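4.2 Expiry of posted deals

Each deal thread was polled once an hour from the time of posting until its price no longer matched the one in the title. The sample held 174 threads from two sites, Pemilow and Flolano, all posted in October. Threads for travel and phone contracts were left out, as their final price depends on the buyer.
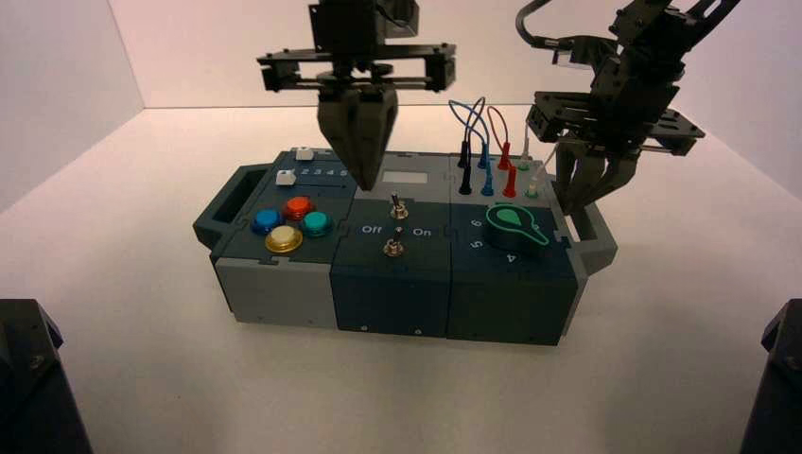
Figure 2. Modular task board with two grippers over it.

A deal was coded as expired when the store price rose, the item went out of stock, or the voucher code was refused at checkout. Cashback was not counted as part of the price – rates changed too often within a single day to be logged reliably. Of the 174 threads, 57 were still marked as active on the site after the store price had gone up. Stöcker and Kasten used a stricter rule and dropped any thread with a voucher.

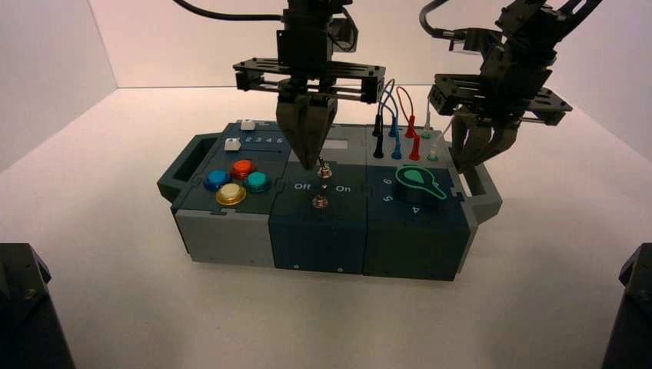

Votes were logged at the same hourly poll. A vote cast after expiry was kept in the total but flagged, so that the score shown to readers and the score at the moment of expiry could be compared. Two coders (Harms and McKinnon) read the comments separately and noted the first one that reported a price change. They disagreed on nine threads, which were settled by going back to the stored store pages.

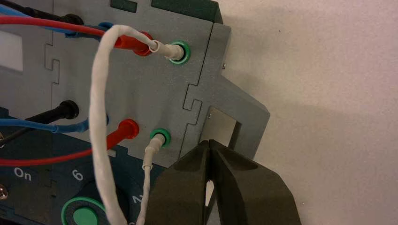 The delay between the price change and the first such comment was then taken as the reporting lag. Where a price fell again within the same day, the thread was treated as one deal with a gap, and only the last change was used.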